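Ticket: Fitted sheet keeps coming off at the wall side
Product: Nuda fitted sheet, beige
Opened by: Rūta Mägi
Opened: 2023-07-24
Status: Open, waiting on customer care

What's the problem?

Hi! So I bought the beige Nuda fitted sheet a while back and I do like it, the fabric is lovely and soft, but I can't get it to stay put along the long side that goes against the wall. I make the bed, it looks great, I sleep in it for two nights and by then the back edge has crept up and I'm looking at mattress. The front side never moves. The foot end never moves. It's always the wall side, and mostly the corner by the headboard (of course it is, that's the one I have to crawl across the whole bed to reach).

What have you tried so far?

Okay, a few things, in order.

First I washed it again, warm, no dryer, in case it had some stiffness from the package. It came out softer but it crept just the same.

Then I turned it around. I thought maybe I had the long side on the short side, which I've done before with other sheets and felt very silly about. The little tag says "side" and it was on the side, so no. I turned it end for end anyway and it made no difference.

Then I bought the Grasari elastic straps, the kind that clip on under the corners. These sort of worked! The headboard corner held for most of a week. But one of the clips lets go when I sit on the bed to put my socks on, and then I hear it ping against the wall, and then I have to pull the whole bed out to get it back. I've done that enough times now that I'd like a different answer.

I also tried pushing the mattress tighter to the wall so the sheet would be pinched in place. That was worse. With no gap I can't get my hand down there to tuck anything, and the sheet just rides up on top and bunches.

Measurements (your form asked for these)

I measured the mattress width at 60 inches, and I did it at the head and at the foot and got the same both times. The depth I'm less sure of because there's a Temba topper on there that has squashed down quite a bit. I bought the topper separately and I didn't think about it when I picked the sheet size, so if you tell me that's the whole problem I will believe you. I did take it off for one night as a test and the sheet seemed looser, but it was hot and I slept badly and I wouldn't call it a proper test.

You also asked how the bed stands in the room. Long side against a plain white wall, upholstered headboard at one end. The wall has some little marks on it in red, a number and a couple of arrows, and please don't go by the 1.23 up there as the mattress size! Use the measurement I gave you. The sheet is only wrinkled a little bit along the back, and I don't mind that at all, I'm never going to be someone who irons a sheet. It's the far edge I care about, where the white peeks out in a thin strip between the beige and the wall.
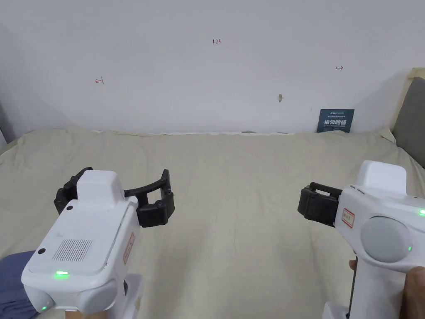

Anyway, what I'd really like to know is whether the deep version of the same sheet would fit, or whether it would be so baggy that I'd be swapping one problem for another. Your size chart gives a depth for the regular one and only says "extra" for the deep one, and I can't work with "extra."

Also, does the deep one come in the same beige? I have pillowcases that match and I'd be sad to lose that.

Update, same ticket

I got your reply asking me to check the elastic, thank you for the quick answer. I pulled the sheet off and stretched it along all the sides. It goes all the way around and I couldn't find a slack spot or a popped stitch. There's a bit of fuzz near one corner where the Grasari clip was biting, but no hole.

I also borrowed my sister's Darham sheet, which is a deep one, and put it on over the topper. It's been on for a couple of nights and the wall side has stayed down. It's a different fabric (scratchier, I'm not keeping it), so I don't know how much that tells you, but I'm leaning toward the depth being wrong.

If you can send me the real depth of the deep Nuda sheet in inches, I'll measure the mattress and topper together and order from that. And if I can exchange the one I have, great, but it's been washed twice and clipped, so I'm not expecting much there. Please keep the ticket open until I've tried the new one.

Rūta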